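## 3. How people settle into a shared room

I came to this question sideways. I was in Tustovville to interview people about commuting, and everyone kept wanting to talk about where they sit once they get to work! So I changed plans, with the blessing of my very patient co-author, Luminița Bogdan, and we ended up with 20 interviews on how coworkers pick a spot and hang on to it.

The first thing I noticed was how little anyone wants to admit they have a spot. Manolis Karamanlidis told me he sits "wherever," and then described the same chair by the door for most of our hour together.
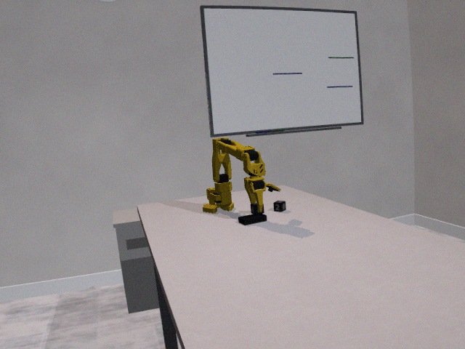

He's in good company. Of the people who said they had no favorite seat, five could still tell me which one they'd be annoyed to find taken (I've started calling this a quiet claim, and Luminița has started rolling her eyes at it).

### 3.1 Walls, doors, and long tables

Long tables came up a lot. People like the ends and put up with the middle, and the ones who get the middle tend to bring more stuff with them: a mug, a sweater, a stack of folders. Boonsong Ruangrit called his folders "my fence."

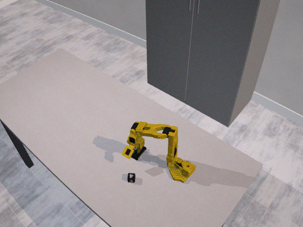 I love that phrase, and it fits what Vasiliu found in her earlier study of library readers, where bags did the same job. Our four newest hires hadn't built any fences yet. They waited to see where the old hands went, and a couple of them told me they came in early just to watch.

**Figure 3.** A long table in a plain, gray-walled room.

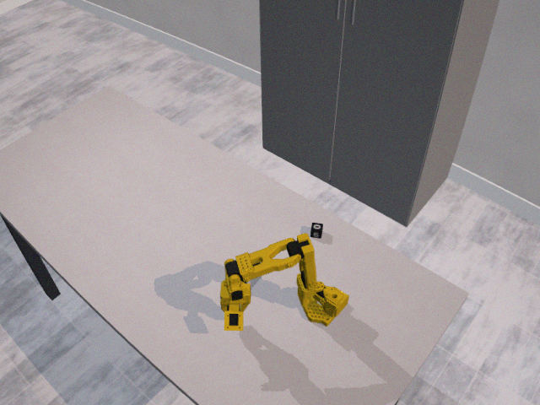

### 3.2 What happens when someone moves

Costel Cozma switched seats in May, and I got to hear about it from him and from both of his former neighbors. He wanted more light. They figured he was mad at them. It took a week and one awkward lunch to sort out, and he has kept the new seat.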